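Open day on Sunday: what should I expect from the simulated robot arm demo?

Posted by tablesaw_moth in Robotics & Automation
3 answers | 11 comments | 2129 views

The Haven building in our town has an open day on Sunday, and one of the tenants, Gosselin, is showing what the flyer calls "robot arm work in simulation, hands on." I'm taking my daughter, who is in middle school and has built a couple of kit robots. I do maintenance on packaging machines, so I know conveyors and sensors but not much about arms and nothing at all about simulators.

Is this worth the drive if there's no real arm moving? What can visitors do, and are there questions I should ask while we're there? I'd also like to know if it gets crowded. We could get there when the doors open or wait until after lunch.

Posted by Prerkex_user
14 found this helpful

I went to the same demo at their last open day, so I can tell you how it ran then. They may have changed things.

It's one room with a big screen and two stations. A staff member gives a short talk and then people take turns. You get a keyboard and a small hand controller, and you move the arm over a table on the screen. The simulated room is more detailed than I expected. There's a plank floor and a gray metal shelf with red boxes on it, and the arm throws a soft shadow across the table.
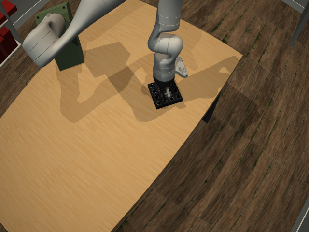 What to do when you get there

1. Go early. By 11 a.m. the line was out into the hallway, and each turn was only a few minutes long.

2. Ask them to let your daughter drive the arm one joint at a time first, and then switch to moving the tool in straight lines. The difference is easy to feel. In joint mode I kept swinging the wrist off to the side when all I wanted was to go down.

3. Watch the shadow when you lower the tool. It helps you judge height, though it can also fool you, because the shadow lands where the light puts it and that may not be right under the tool. Ask to change the camera angle if you lose track.

4. Ask what happens when the tool hits the table. When I did it, the arm stopped and an error came up. The staff member reset it and showed me the contact force on a graph. That was the best part for me.

5. Ask about the mounting. With your background you'll probably want to know if the arm's base sits in the same spot in the simulation as on their real bench, and how they measured it. They gave me a decent answer about calibration, but I didn't take notes.

They also left a program running on the screen between visitors. It was set to do 2000 practice moves and nobody had to touch it. My kids lost interest in that pretty quickly – they wanted the controller back.

So yes, I'd say it's worth going. It was free and parking was easy on the north side of the building.

Posted by gravelroad
2 found this helpful

It's a video game basically. If you want to see real machines go to the Hudov plant tour, they have welding cells running behind glass. You have to sign up ahead and wear closed shoes.

Posted by night_shift_plc
9 found this helpful

I don't agree that it's a video game. We started using a simulator at work for a palletizing cell, and it caught a reach problem before we had bolted anything down. The arm couldn't get to the far corner of the pallet with the wrist pointing down. We moved the base over and that was the end of it.

I'd ask Gosselin these things:

What do they check in simulation, and what do they still only trust on the real arm?

How do they model friction and part weight?

Can they export the program straight to the controller, or does somebody retype the points?

The last one matters if you ever have to maintain one of these. Ours exports, but the tool offset has to be entered by hand and it got missed the first time.

I haven't been to this open day, so I can't help with the crowds. The Hudov tour is good too, but I think they set a minimum age. Call before you promise your daughter anything.

Share (6) | Follow | Report

Related in Robotics & Automation

Joint mode or linear mode for a beginner?
Hudov plant tour – minimum age and what to wear
Tool offset wrong after changing the gripper
Free simulators that run on an older laptop
Is the Haven open day OK for small kids?
How do I check reach before mounting an arm?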